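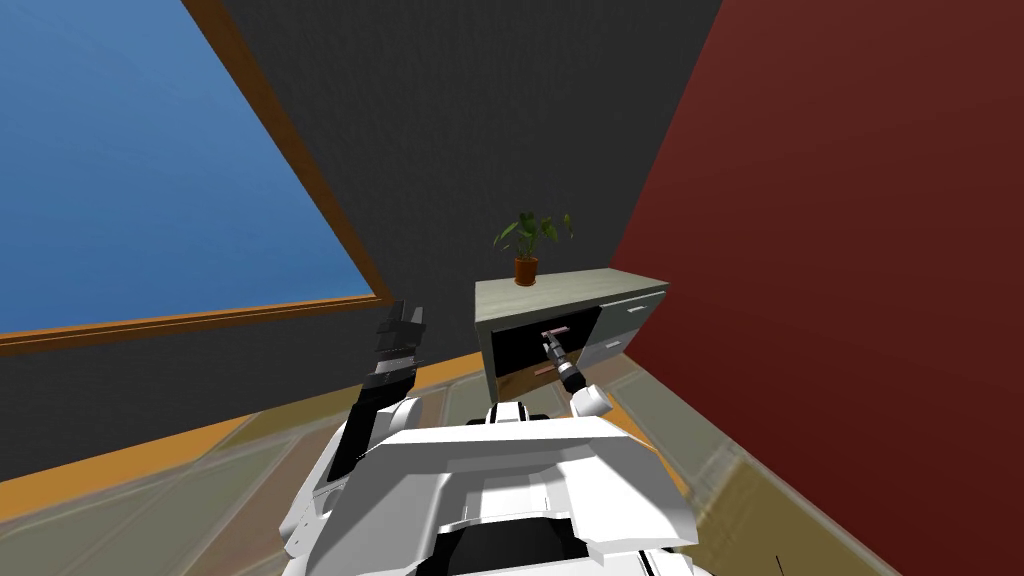
Bandonbridge rainfall readings

Daily rainfall from the gauges at Bandonbridge and Pralletbridge, one row per gauge per day. Last updated 2000-07-10.

Files
readings.csv: 839 rows
gauges.csv: site, height above ground, date installed

Amounts are in millimetres, read at 9 in the morning and entered against the day before. A blank means no reading was taken. A zero means a dry day. The Pralletbridge gauge was moved 50 metres uphill in February, so treat the two stretches separately.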